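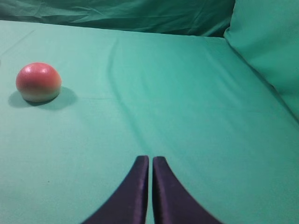
4. What counts as smooth

The written rules on household cloth are short and confident. The manual used by the Sonemden guesthouses, our oldest source, requires that every covered surface be "free of wrinkles at all times," a standard that the same manual then spends a full chapter on failing to meet. We take this gap between rule and chapter as our starting point. Our interest is in how the people who handle cloth for a living, or simply because they own a bed, decide that it is flat enough and walk away.

4.1 Sources

We draw on 1,188 diary entries kept by housekeepers, renters and homeowners during October, together with interviews carried out by Quintero and Grajales. Diarists were asked to write down each time they straightened, pulled, tucked or ironed something, and what made them stop. Many found the second question annoying and said so in the diary. Entries that consisted only of the word "fine" were kept in the sample, as they proved to be among the more informative once read next to the entries on either side.

Coding was done separately by Kiiskinen and Acheampong, who then met to settle their differences. Most of these concerned the word "done," which one coder had treated as a judgment about the cloth and the other as a judgment about the day. We kept both codes.

4.2 Creases, folds and "just how it hangs"

Diarists drew a firm line between a crease and a fold. A fold is meant. A crease is somebody's fault. The trouble comes with the large middle ground, for which our diarists had up to five terms each, few of them shared and one of them not printable here. Figure 3 gives the sort of case that caused the most disagreement: a mint-green cloth, pulled fairly taut, with one long shallow crease through the middle and much fainter unevenness elsewhere. Professional housekeepers shown cases of this type tended to call the surface unfinished. Homeowners tended to call it made.

Figure 3. Long shallow crease in a fairly taut mint-green cloth. Fainter folds are visible toward the right side.

The professionals were also stricter about direction. A crease running straight across was put down to storage and largely forgiven, on the theory that cloth has to be kept somewhere. One that wandered was put down to the person who had spread it. We found no support for this theory in the entries on storage, where straight and wandering creases were reported from the same shelf, but it was held with great warmth and we did not press the matter.

4.3 The stopping rule

If people stopped when the cloth was flat, the diaries would be much shorter and there would be no paper. Four stopping rules cover most of the entries. Some diarists stopped when the worst crease had moved to a place they could not see from the door. Some stopped when a further pull made a new crease as large as the old one, an event recorded with real bitterness. Others stopped when a second person came in, and the rest when the kettle boiled. Only the second rule has anything to do with textiles.

The kettle rule deserves more attention than earlier work has given it. Shakya (interview notes, second round) points out that a kettle sets a fixed limit on effort - no small thing in a task that otherwise has none - and that diarists who used it reported less irritation than those who relied on their own eyes. They also reported fewer creases. We cannot say whether their cloth was flatter or whether they had simply gone to drink tea.

Light matters as well. Several diarists who had judged a surface smooth in the morning revised their view once a lamp was on, and one took to making the bed with the curtains closed, "for morale." Any future study that compares judgments between homes should fix the time of day, or at least ask about curtains. We did neither, and the comparisons in Section 5 should be read with that in mind.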